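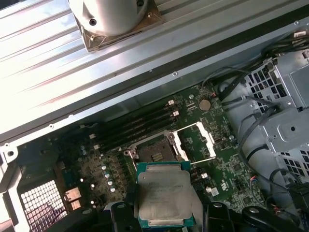 Callum Ellwood did not believe in the processor. He believed there had been one once, the way he believed there had been a railway station at Lurstead, but the envelope Ackroyd had left for him felt flat, and he had been through this before.

"It's in there," Ackroyd said over the phone. "I taped it in myself."

"You taped something in."

"You want it or not?"

Callum looked at the open socket with its lever sticking out over the green board. He didn't like leaving a socket open. All those tiny pins, and the whole of Darkby shedding dust and dog hair in every direction. One bent pin and the board was scrap, and Ackroyd would say it had been fine when he sold it.

"What did the last owner use it for?" he asked.

"Bookkeeping."

"With a graphics card?"

"He liked his charts," Ackroyd said, and hung up.

It was supposed to have come out of the Zavemura office when they closed in February. So was every computer for sale in town that year. By Callum's reckoning Zavemura must have had 800 employees, which was a lot for two floors over a shoe store.

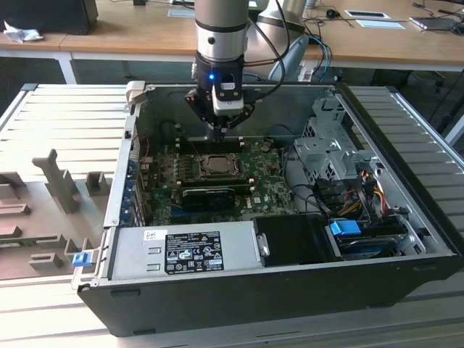 He went over the rest of it slowly. It was a Dell, at least, and that much matched the ad. The graphics card was in its slot. The blue latch was there over the drive, and so was the drive, though what was on it was another question. Ackroyd had sworn it was wiped. Ackroyd had also sworn the last one was quiet, and that one had sounded like a truck going uphill for seven months until it stopped.

The red, yellow and black wires bothered him. They looked too good. He had paid for 13 years of somebody's bookkeeping and he wanted to see some wear.

He picked up the envelope and held it to the light. There was a square in it, all right. A square could be a lot of things. He had once been mailed a bathroom tile.

The phone rang again.

"Did you open it?" Ackroyd said.

"I'm getting to it."

"It's a good chip, Callum."

"Then why are you calling?"

There was a pause on the line, and somewhere behind Ackroyd a door closed. Callum put the envelope down and went to find his glasses.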